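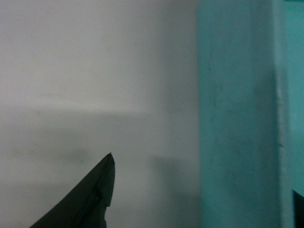 Dedo de la pinza ante la pared clara; a la derecha, el panel turquesa.

Cuaderno de laboratorio. Célula de manipulación, planificación de equipamiento.
Fecha: 2025-08-05

Objeto de la anotación: dejar constancia del estado de la propuesta de compra para la célula de manipulación antes de su remisión a la unidad de contratación, así como de los puntos que siguen abiertos. Sustituye a la anotación de febrero, cuyo desglose ya no es válido.

Alcance. La propuesta comprende dos partidas. La primera corresponde a dedos de repuesto para la pinza y al adaptador de muñeca. La segunda, a la cámara de muñeca, con su soporte y el cableado. La iluminación de la célula queda fuera de este expediente y se tramitará, si procede, con cargo al ejercicio siguiente. No se incluye el controlador, cuya renovación depende del centro de Wastbridge y no de este laboratorio.

Dedos. Se mantiene la geometría en cuña, con punta estrecha y acabado mate oscuro. El dedo que aparece en la imagen responde a esa forma general. Se ha solicitado oferta a Grurik y a Willems. La de Grurik asciende a 80 euros por unidad, sin impuestos, con entrega en dos semanas. La de Willems no desglosa el precio unitario y agrupa dedos y adaptador en un solo importe, de modo que no es comparable en su forma actual. Se ha pedido el desglose por escrito. Mientras no se reciba, la comparación de ofertas debe figurar en el expediente como incompleta.

Se recuerda que el plano de acotación que manejan ambos proveedores es el de la revisión B. La revisión C modifica el taladro de fijación y todavía no está aprobada. Cualquier pedido que se formalice ahora se hará con arreglo a la B.

Cámara de muñeca. Es la partida que más debate ha generado. En la imagen de cabecera los contornos de la pared, del panel y del propio dedo resultan blandos, hay algo de grano y el contraste es bajo. De una sola toma no puede deducirse si la causa es el enfoque, la exposición o el sensor. Procede repetir la captura con los parámetros anotados antes de justificar la sustitución completa. Si la mejora se obtiene con un cambio de óptica, el gasto se reduce a una fracción de lo previsto y no sería necesario tocar el soporte.

Oseck ofrece un módulo con enfoque fijo y otro con enfoque regulable. El límite interno fijado para esta partida es de 300 euros, soporte incluido. El módulo de enfoque fijo cabe en ese límite; el regulable lo supera en cuanto se añade el cable blindado. Se ha consultado si el cable puede adquirirse con cargo a material fungible. Pendiente de respuesta.

Fondo y superficies. El contraste entre el gris claro de la pared y el turquesa del panel separa bien las dos zonas y no se propone gasto alguno en este capítulo. Las sombras difusas en la parte baja de la pared sí conviene tenerlas presentes al valorar la iluminación el próximo ejercicio. Anotar también que el dedo oscuro destaca con claridad sobre la pared clara, lo que aconseja conservar el acabado actual y descartar la variante gris que Willems incluyó como alternativa.

Criterios de valoración acordados: precio total con portes, plazo de entrega, disponibilidad de repuestos sueltos y documentación técnica en formato editable. La garantía ampliada no puntúa. El criterio de repuestos sueltos se introduce a raíz de la compra anterior, en la que fue preciso adquirir el conjunto entero para reponer un solo dedo.

Riesgos para la planificación. El cierre contable del semestre obliga a tener los pedidos registrados antes de que se reciban las facturas; un pedido posterior pasa al siguiente periodo y pierde la reserva de crédito. El adaptador de muñeca es común a las dos partidas, por lo que un retraso en los dedos arrastra el montaje de la cámara. Se propone pedir el adaptador por separado si Willems no contesta.

Acciones pendientes:
Reclamar a Willems el desglose de la oferta.
Repetir la captura desde la muñeca, con distancia y exposición anotadas en este cuaderno.
Confirmar con Oseck el peso del módulo con soporte y la longitud máxima de cable admitida.
Consultar a Wastbridge si el controlador actual admite el módulo regulable sin cambio de tarjeta.
Actualizar la hoja de presupuesto y archivar la de febrero como obsoleta.

Nota añadida al margen: la referencia de Grurik para los dedos lleva sufijo distinto en la oferta y en el catálogo. Comprobar antes de firmar.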